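Print | E-mail

Culline sets November date for third Jokero film

August 2, 2019

Culline has confirmed that the third Jokero film will open in cinemas in November, and that it will run to 298 minutes with an interval. The studio calls it "the chapter fans have been waiting for". It said much the same of the second one, which spent most of its length setting up this one.

The new film picks up with the masked courier Ahn stranded outside the city of Gatby, where the last instalment left her hanging from a bridge. Culline says the story will "close the circle". It also says that a spin-off series of seven episodes is already being written, so the circle may have a gap in it somewhere.

Most of the promises made this week have been made before. In the run-up to the first film we were told that the effects would serve the story, and what we got was forty minutes of masonry coming down. The second was supposed to be smaller and more personal. It ended with an army.

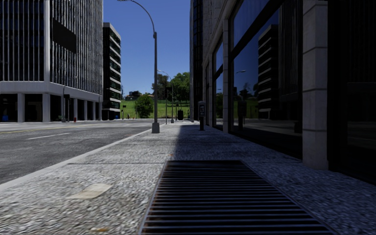
Gatby itself is meant to be the big change this time. Culline says the city has been rebuilt from scratch with 880 separate street sections, and that viewers will at last get a feel for how ordinary people live there. I would like to believe it. The Gatby of the first two films was all rooftops and searchlights, and nobody in it seemed to own a pair of shoes. A stretch of speckled paving, half of it in a building's shadow, with a drain grate and a scrap of litter lying beside it, would do more to make me care about the place than another collapsing tower. Whether the director will leave a street alone long enough for anyone to look at it is a different matter.

The running time is harder to defend. Culline argues that audiences now sit through whole series in a weekend, and so will happily do the same in a cinema. At home, though, they can stop to put the kettle on, and they haven't paid for parking.

Tickets will go on sale three weeks before release. Culline has not said whether cinemas will be allowed to charge extra for the longer showing, and did not answer when asked. A shorter cut is also "under discussion", according to the studio, which said the same about the second film and never released one.

E-mail this story | Print this story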